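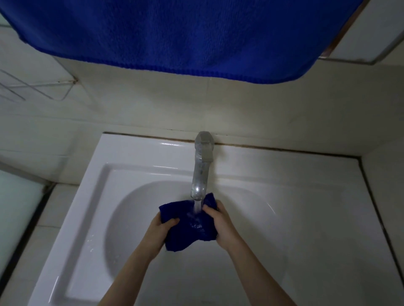
Re: [film-list] Casting news on the Poline remake

Hello all,

Well, I've been waiting for someone to bring this up! Hermine Schwaiger wrote on Thursday:

> Has anybody else seen that Lorenz Koller is supposed to be
> playing the ferryman in the new Poline? I loved the original
> and I can't picture anyone else in that coat. Also they seem to
> have moved the whole thing from a river to the coast, so what
> happens to the ending? I'm not against it, I'd just like to
> know if it's worth getting my hopes up.
>
> Hermine

Hermine, get them up! I went to the talk at the Mulcombe after the matinee, and Remo Mayrhofer (he's directing, for those who've missed the earlier threads) spoke for a good while about how he got to Koller. He'd been looking at much older actors, then saw him in Hisdale, in that long bit at the lock gates where he hardly says a word, and rang his agent the next morning. If you haven't seen Hisdale, please do. It only played on 11 screens and vanished, but it's on disc now with a decent transfer, and the lock gate stretch is worth the money by itself.

About the coat: they're keeping a coat. Not the same one. Mayrhofer was a bit cagey but said the costume people had been through the old production stills and picked out two things from them, and he wouldn't say which two.

The coast business worried me as well, I'll admit. The way he explained it, the crossing is now out to an island and takes most of a night, so the middle part of the story has somewhere to go. In the first film it's over in one reel and then we're stuck in that inn with the card players for ages (sorry, I know some of you love the card players). The inn is still there but it's cut right down. He did say that the last shot is the same as in the original, or as near as they could manage with a tide coming in, and the whole room made a sort of happy noise at that.

Shooting starts in January, on film, with a crew that mostly came over from Kartha. That got me more excited than the casting, if anything. Kartha looked wonderful and was made for next to nothing, and the sound was terrific, all those ropes creaking!

One correction to my own message from last month. I said the first Poline ran to 326 minutes in its television version. It doesn't, I had mixed it up with the other serial, and 326 is the page count of the novel. Apologies to anyone who went hunting for the missing episodes.
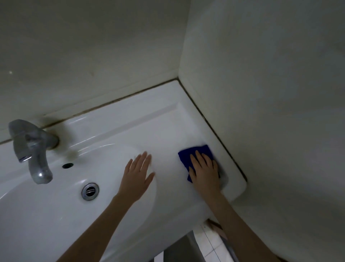 Junaid Niazi wrote to me off-list that he's far less sure about all this, and he's happy for me to pass it on. He thinks Koller is too young by a good ten years, that the ferryman only makes sense as a man who has already given up, and that the island is there so they can sell it as a thriller. He does agree about Hisdale.

I take the point about age, but have a look at him in the last part of Kartha before you decide. He can look as worn out as anybody.

Does anyone have a copy of the old programme booklet for Poline? They printed 500 and I've only ever seen one, behind glass. I'd love a scan of the page on the music if it can be done without cracking the spine.

All the best,
Ferdinand Ortner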